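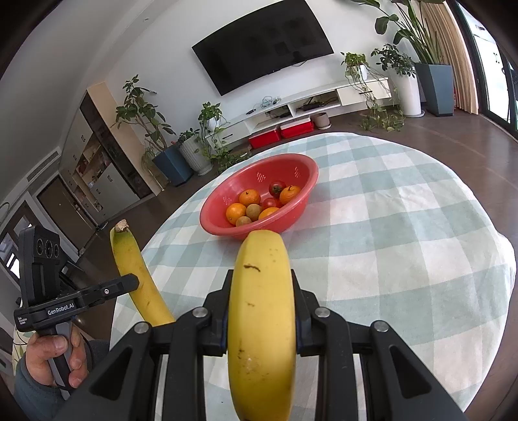

Hanane thinks we are reading the Bukhari passages too flat, that the commentary layer is doing more work than the hadith text itself and the code sheet has no column for it. Fair. Adding one.

1/25/22 - coding session, Friday sermon corpus, Illow and Zerkard mosques.

35 sermons transcribed, 32 coded. The three left are all Zerkard, bad audio, the fan again. Itziar to try them with headphones before we give up on them.

Agreement between me and Candela ok on "neighbor" and "charity", poor on "authority". We keep splitting on whether a quote from a scholar counts when the imam then argues with it. Decided: code it, flag it D for disputed. Go back over December with the new flag - Candela has the first half, I take the rest.

Two sermons mention the parish in Idard by name, both friendly, both about the shared meal. Montserrat wants these pulled for the interfaith chapter. Told her to wait untill the translations are checked, the second one has a pun in it that I dont think survives in English.

Spelling! We have zakat, zakah and zakaat in the same file. Use zakat. Same for sunnah, with the h.

Consent forms: Illow all in. Zerkard, the old imam signed, the new one hasnt been asked. Purificación is writing to him, no quotes from his sermons in anything that leaves this room before he answers.

Question for Hanane - if the commentary is only implied, no name given, does it go in the new column or in notes? My guess is notes. Leave blank for now

Backup done, old code sheet moved to archive, do NOT edit that one.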